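Progress report: Brirkberg Community Pantry sorting room
Submitted to the Cairns Fund by Neelam Lodhi, project lead
Reporting period: second half of the grant, to the end of October

1. Where we are

The grant pays for the refit of the back room at Brirkberg and for the first year of running it as a sorting and packing room. The refit is finished apart from the shelving on the north wall. Packing moved across from the front hall at the start of the period and has stayed there. The front hall is now used only for collection, as set out in the application.

We packed 1,738 household boxes in the period. The target for the whole grant is 4,000. Together with the first half we are slightly behind, and most of the gap comes from the weeks when the floor was being laid and we could use only one end of the room. We expect to make up the difference over the winter, when demand is highest and the room is open an extra morning each week.

2. The room

The old carpet was taken up and replaced with new grey carpet. It vacuums clean and the carts roll on it properly. The contractor found damp under the carpet by the outside door and had to dry and seal that section before laying anything, which added nine days. The cost came out of contingency and did not affect any other line.

Lighting was changed in the same visit. We had asked for four fixtures over the packing area and settled on three after trying them with the room dark outside. The money saved went toward a second outlet on the east wall.

The shelving is the main item outstanding. Tirnovex delivered the uprights on time but the first set of shelves was the wrong depth and stuck out past the brackets. They accepted the return without argument. The replacement set is confirmed, and Irén Pálfi will be on site when it is fitted so that the bottom shelf goes in at the height we agreed for the heavy items.

3. How sorting works now

In the front hall, donated groceries were tipped out onto folding tables and sorted and packed on the same surface. Items that had been checked got mixed up with items that had not, and on busy days the same can might be looked at three times.

The new routine separates the steps. Donations come in through the side door and are weighed. They go to the sorting table, where each item is checked for date, damage and a readable label. Checked items go into baskets by type, and the baskets go to the packing bench. Anything doubtful is put in the red crate under the window and Irén goes through it at the end of the session.

We have written this up as a single sheet and taped it inside the side door. New helpers are shown it on arrival and work beside someone experienced for their first two sessions. So far 36 people have been through this, a few of them only once.

The date rules took longer to settle than we expected. Helpers were applying "best by" and "use by" dates the same way and setting aside a lot of dry goods we could have given out. Neelam rewrote that part of the sheet in the middle of the period and the red crate has been noticeably lighter at the end of sessions.

4. Equipment

The carts and the floor scale were bought in the first half and are in daily use. The scale needed recalibrating once. The label printer (a Pukik) works well for the box labels but the adhesive does not hold on cold surfaces, so labels for chilled boxes are tied on for now.

The sorting table and baskets were bought in this period, under budget. We chose open wire baskets over solid bins after borrowing one of each and using them for a few sessions. People could tell what was in a wire basket without bending over it, and crumbs and torn packaging did not collect in the bottom.

Sorting table, with its white work surface:
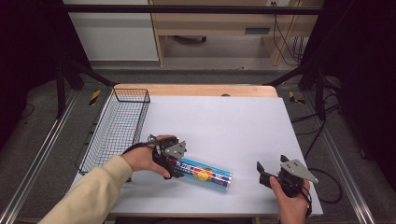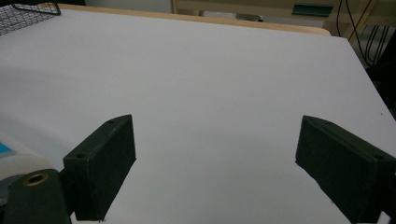
Covering the sorting table was not in the original plan. The bare top marked easily, and split bags of flour or sugar left a residue that took real scrubbing to shift. We priced a replacement top and decided a cover was enough for this year. White was chosen so that leaks and spills are noticed quickly. The cover does not reach all the way back, and the strip of light wood left along the far side in the first picture is the part we still need to protect. We have asked for a price on a wider piece. The long black basket along the side of the table is the pattern we intend to keep to, and the next order will be for more of the same.

5. Problems and changes

The side door sticks in wet weather and has to be pushed from inside. The landlord has been told twice. If it is not dealt with by the next report we would like to ask permission to use a small part of the remaining contingency.

We had planned an evening session. It was tried for a month from 6 p.m. and attendance was too low to justify opening, so the hours have been moved to the morning. Total open hours are unchanged.

6. Next period

Fit the replacement shelves and move the stock off the floor pallets.
Order further wire baskets and the wider table cover.
Find a label stock that holds on chilled boxes.
Write down the red crate procedure so that it does not depend on Irén being present.

The spending table and receipts are attached separately. The equipment line shows a small underspend, and we ask to carry it forward to the baskets and cover listed above. Please send any questions to Neelam Lodhi at the pantry office.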